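Ticket 1648: Irrigation controller skips zone 2 on propagation benches
Product: Ultham bench controller, 444 series
Site: Magnusson Perennials, propagation house
Opened: February 2019
Status: Resolved, monitoring

Reported problem

Customer grows bare-root and potted perennials for retail and mail order. The propagation house has four misting zones on one Ultham controller. Zone 2 (hosta and heuchera divisions) does not run on the early morning cycle. Zones 1, 3 and 4 run as scheduled. Zone 2 runs normally when started by hand from the front panel. No fault code on the display. Customer has been watering zone 2 by hose and has lost some heuchera plugs to drying at the bench edges.

Environment

Controller firmware 2.114
Schedule software: Flollow desktop, installed on the office PC
Valves: Tokumier 24 VAC solenoid, one per zone
Water source: well, pressure tank, disc filter ahead of the manifold
Soil moisture probes: one per zone, wired to the controller

Entry 1

Asked customer to confirm the zone 2 program in Flollow. Program is enabled, start time 5:40 a.m., run time 6 minutes, every day. Matches the other zones except for start time. Asked for the event log export.

Entry 2

Log received. It covers the last two weeks of January up to the date of the ticket. Zone 2 shows "start requested" each morning followed by "start declined" one second later. No valve current is recorded, so the controller is deciding not to open the valve. Wiring and solenoid are unlikely causes. Manual starts ignore the moisture probe, which fits the report that manual starts work.

Entry 3

Asked customer to read the live probe values from the front panel with all zones off.

Zone 1: 38 percent
Zone 2: 97 percent
Zone 3: 41 percent
Zone 4: 36 percent

Zone 2 value is not plausible for a bench the customer describes as dry. The cutoff for this program is 70 percent. Any reading above the cutoff produces "start declined".

Entry 4

Customer pulled the zone 2 probe, rinsed it, wiped it with a dry cloth and left it on the potting bench for an hour. Reading dropped to 94 percent. A sound probe in air should read under 5. Asked customer to swap the zone 2 and zone 3 probe leads at the controller to separate a bad probe from a bad input.

Entry 5

After the swap, zone 3 reads 94 percent and zone 2 reads 40 percent. The fault follows the probe lead. The controller input is good. Leads returned to their original terminals.

Customer inspected the cable run and found the splice under the bench sitting in standing water. The splice was made with indoor wire nuts and electrical tape. Copper was green on both conductors.

Entry 6

Temporary workaround issued so the zone could run overnight. In Flollow, select zone 2, open Sensor, set Mode to Ignore, then click Send to Controller. Customer reported that the Mode list would not open. The list in this version does not respond to the keyboard and needs a left click on the small arrow at the right of the field. Clicking on the text only highlights it.
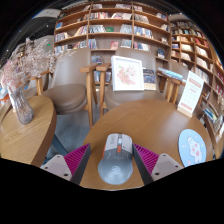

Mouse on a round wooden table. Left click on the arrow opens the Mode list.

Customer was able to change the setting after this. Confirmed that the front panel now shows "Sensor off" next to zone 2. Run time reduced from 6 minutes to 4 while the sensor is ignored, to avoid crown rot on the fresh divisions. Advised customer to check the bench by hand at midday.

Entry 7

Zone 2 ran at 5:40 a.m. Log shows "start requested", "valve open", "valve closed", no declines. Valve current normal at 0.22 A.

Entry 8

Customer cut back the probe cable to bright copper and remade the splice with gel-filled direct-burial connectors. New splice is strapped to the bench leg above the splash line. Probe reads 2 percent in air and 43 percent in the tray after an hour of settling. Sensor mode set back to Use, run time restored to 6 minutes.

The probe was left in the middle of a tray. Earlier it had been at the end of the bench closest to the drip from the manifold. Advised customer to keep it at least two trays in from any leak or overlap.

Entry 9

Three mornings logged. Zone 2 ran on two. On the third it was declined at a reading of 74 percent, following a long manual misting the evening before. This is correct behavior and no action is needed.

Root cause

Water in an unsealed splice caused a false high moisture reading. The controller treated the bench as wet and declined each scheduled start.

Notes for support

The controller does not raise a fault for readings between 90 and 99 percent. Only an open circuit or a dead short gives a code. For any report of one zone skipping with manual start working, ask for live probe values first.

The keyboard problem with the Mode list has been passed to the Flollow developers as a separate item.

Follow-up

Customer to check the splices on zones 1, 3 and 4, which were made at the same time with the same materials. Ticket stays in monitoring until those are reported back.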